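## 4. Lighting complaints and the surfaces people look at

The sites in this study were 5 small workplaces in and near Rirkell: a print finisher, a mail-order packing room, a commercial laundry, a bakery operated by El-Sayed, and the parts store at Alska. All had fairly low ceilings and overhead tube lighting, and none had changed its fixtures during the year before our visits. In total, 57 workers filled in the Voder comfort form, which asks for a score out of 100 and leaves a half page for written remarks. This section deals mainly with the remarks. The scores are covered in Section 5.

### 4.1 Too little light and too much

We expected most complaints to be about dim light. Many were, and they came mostly from people who read small print: batch codes, care labels, packing slips. These workers often asked for a desk lamp and did not ask for any change to the ceiling lights. At the print finisher, several people had brought lamps from home and kept them at their stations.

A second group of complaints was about light in the wrong place. Workers in this group did not describe the room as bright. They named a surface, usually a table top, a shrink-wrapped stack or a steel counter, and said it was hard to look at for a full shift. Some of the strongest remarks came from stations where our meter readings were quite ordinary. The highest reading we took at any work surface, about 2,000 lux beside a south window at the laundry, drew no written complaint at all. The people at that window folded white sheets with their backs to the glass, and they liked the daylight.

Meter readings alone are therefore a poor guide to comfort in rooms like these. A meter laid flat on a bench records the light arriving from above. It does not record what the bench sends back toward a person standing at one end of it.

### 4.2 Dark surfaces with a shine

Managers often told us that a dark work surface would cut glare. This holds for a dull finish. A dark surface with some gloss can still give a mirror-like patch, and the patch may be more noticeable because everything next to it is dark. Figure 2 has the effect in a mild form: there is pale glare near one edge of the dark green belt, and the black object standing on the belt has a faint reflection beside it. The matte cylinder that forms the top of the object has only a faint highlight.

The position of the patch depends on where the viewer stands. Two people at the same table may disagree about whether there is any glare, and both may be right. We found this to be a common source of friction when a request for new lighting was passed up to a supervisor, who would usually stand at the end of the table, look once, and see nothing wrong.

**Figure 2.** Glare and reflection on a dark green conveyor belt with aluminum side rails.

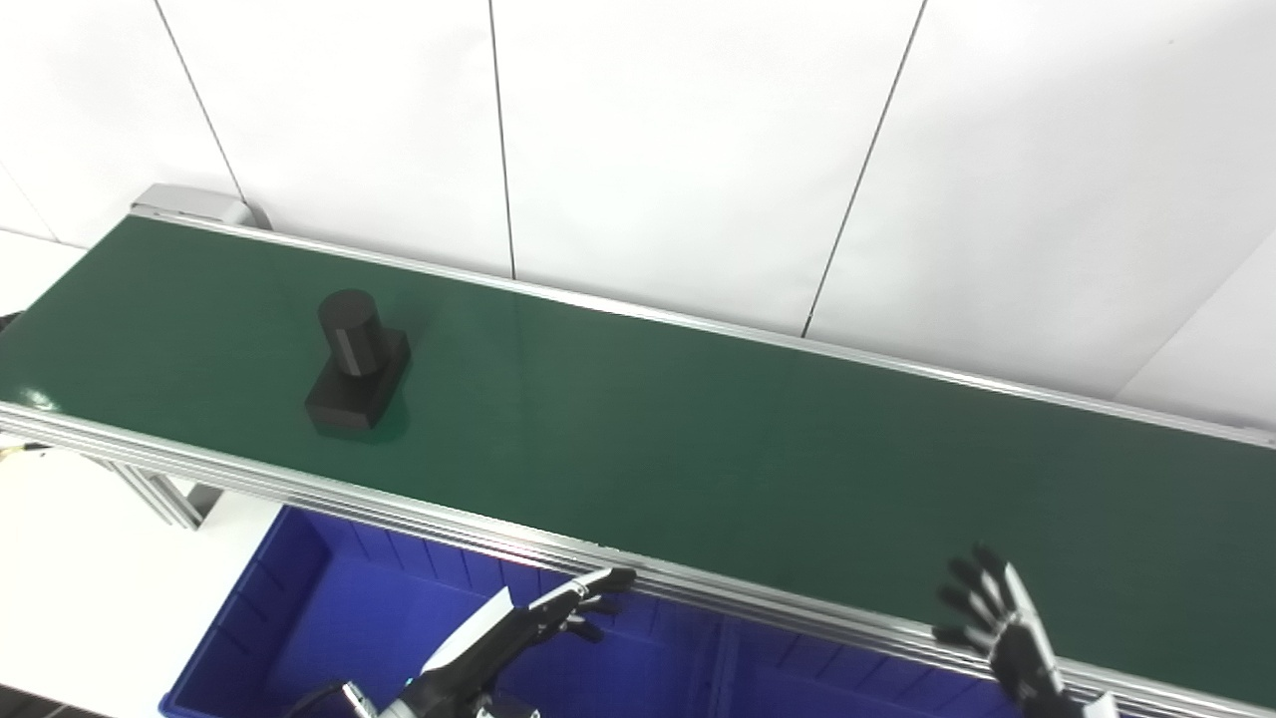

One respondent wrote that the shine itself was easy enough to live with, and that the trouble began when labels had to be read against it. By the end of a shift, the same remark went on, "I am tilting my head for every parcel and my neck knows it." Similar remarks about posture appeared on forms from the parts store and the bakery, though the form has no question on posture. We had treated glare as a matter of eyestrain when we chose the form, and we would now add a question on the neck and shoulders.

### 4.3 What workers had already tried

Most sites had some home-made fix in place by the time we arrived. Cardboard had been taped over part of a fixture at the packing room. At Alska, brown paper was laid over the counter each morning and thrown out at night. The bakery could not cover its counters for reasons of hygiene, and workers there had turned a rack sideways to block one row of tubes.

These fixes were cheap, and the people who made them mostly said they helped. They also had costs. The taped fixture left the label shelf behind it too dim to read, and the paper at Alska slid when heavy parts were dragged across it. The turned rack narrowed the walkway to the ovens.

We did not test the fixes, and the remarks on them come from the same people who put them up. The visits also fell in September, when the sun was still fairly high at midday. Low winter sun reaches farther into a room, so the window stations may be less popular later in the year. A repeat visit to the laundry would be the simplest check on this point.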